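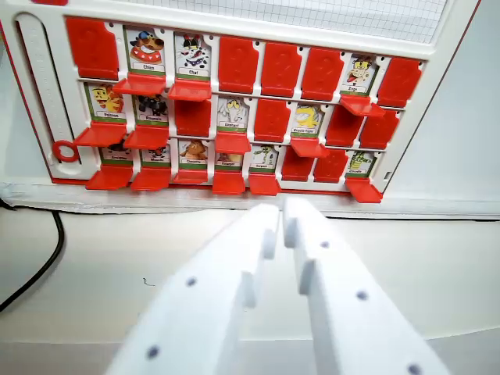

Animal guessing game, French edition - gallery

Posted Sun 10 December by Finlay Purves

Quick page this one, no time for a proper write up, the games shelf swap is on. Guess-who type board, white frame, red flip doors, cartoon animals where the faces would normally be. Got it at the Dradstead toy sale back in October. Paid 2 dollars. Came in a plastic bag, no box, no rule sheet, one door rattling in the bottom (clipped back on fine, more below).

Names on the cards are in French. Chien, Chat, Poisson. Did not know that when I bought it, was in a hurry, saw animals and grabbed it. Turned out to be the best part. We use it on rainy afternoons and the kids have picked up more French from it than from the app we paid for.

How we play, since the rules are missing:

Each player picks a secret animal. Ask yes or no questions. Does it have feathers. Does it live in water. Is it wearing a hat - yes, hats count, the dog's got a blue cap and that one question can decide a whole game.

House rule number one, the final guess has to be in French. Say "dog" and you lose your turn. Harsh but it works.

House rule number two, no asking about the first letter until at least three other questions are done. Otherwise it's a spelling game and the little ones get bored and wander off.

A door closed means that animal's out. Sounds obvious, but my sister's family plays it the other way and we had a real argument over it, so say it out loud before you start.

Good opening questions, from a lot of losing:

Is it gray? Bad opener. Pretty much only helps if the other person has the elephant.
Does it have fur? Better, but be ready for a debate about what counts as fur on a cartoon.
Could you keep it in a house? Fun one. Kids say yes to the crocodile.
Does it swim? Also a debate. My daughter says dogs swim and she is right, so now we ask does it LIVE in water.

Cleaning, as somebody asked last time. Take the cards out first. They are paper under a shiny coat and they curl if they get damp, I lost a corner on one that way. Frame and doors in the sink, warm water, drop of dish soap, old toothbrush for the gaps between the slots. Don't use the dishwasher. Dry it standing up overnight with the doors open. Fingerprints come off the red easily, the white needs a second go.

Doors. They do pop off. The hinge is just two little pegs, so squeeze the door a tiny bit in the middle and push one peg in, then the other. Don't force both together, that's how I got a white stress mark on one. If a door is floppy, a sliver of tape round one peg tightens it up. Been on there since October, still holding.
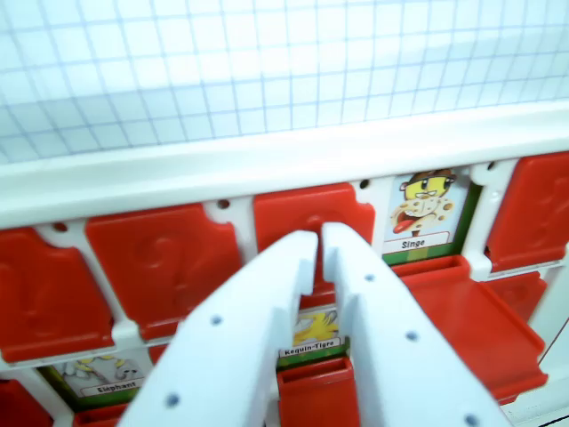
Ross Kerr wrote in to say the monkey is the one his kids always guess first, and that "singe" gets read out like the English word every single time, burnt toast and all. He says to go for something like "sanzh", with the n kept up in your nose, and have them pinch their noses if they can't get it. His other tip was to write the names out on slips of paper with un or une in front, so they learn that bit at the same time. Un singe, un chat, une girafe if your set has one. He isn't sure all the sets have the same animals.

Good tip, stealing that. Slips are going in the bag tonight.

Couple more things before I run.

Spare cards: I've seen people make their own, plain card stock with a green strip at the bottom and a white label. Haven't tried. If you have a template send it over, would love to do vegetables next.

Swap: would trade this for a memory game or any of the Srour wooden puzzles, complete please. Not in a rush to let it go, the kids will complain. Pickup in Dradstead is easiest. I can mail it but it's an akward shape and the long track down the side needs padding.

Next gallery is the marble run, all 118 pieces, if I ever find the last of them. Check under the couch is what I keep getting told. Have checked under the couch.

Comments open till the weekend, then I'm clearing out teh inbox.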